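Tatsuya Amano
Thursday, August 9, 2018

1/ I've worked on inclusion at Nulota for two years, mostly on hiring. A few notes on one thing we changed, for people who keep asking me for the policy document. It's one page.

2/ In January we stopped asking for a four-year degree on 10 of our job postings. Support, payroll, office operations, a couple of junior analyst roles. The managers picked which ones.

3/ The argument against it was volume. One manager expected 1,000 applications for a single payroll opening. We got roughly 300, and the recruiting team read them.

4/ We also took names and addresses off resumes for the first read. Purnora handles that part. It misses things, like a club or a church that gives away the same information. Readers are told to skip those lines.
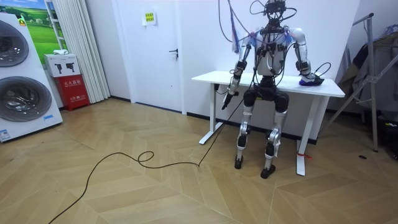

2 min read

5/ Interviews were harder to change than postings. People like their own questions. We now use one set per role, and scores go in before the panel talks.

6/ The old habit was that the most senior person spoke first and everyone else agreed. I did this myself when I was at Fukuda. I'm sure I cost some people jobs.

7/ Someone asked if this lowers the bar. The work test is the same one we gave last year. Same time limit, same passing score.

8/ What we haven't fixed is promotion. You can hire fairly and still have every team lead come from the same three schools. That's where we are now.

9/ Brirari runs a sponsor program where a director has to put a person's name forward for specific openings. We're copying it for the fall. Mentoring we already had, and it mostly produced lunches.

10/ If you want the one-pager, message me with a work email. I'll leave out the salary bands but the interview questions are in there.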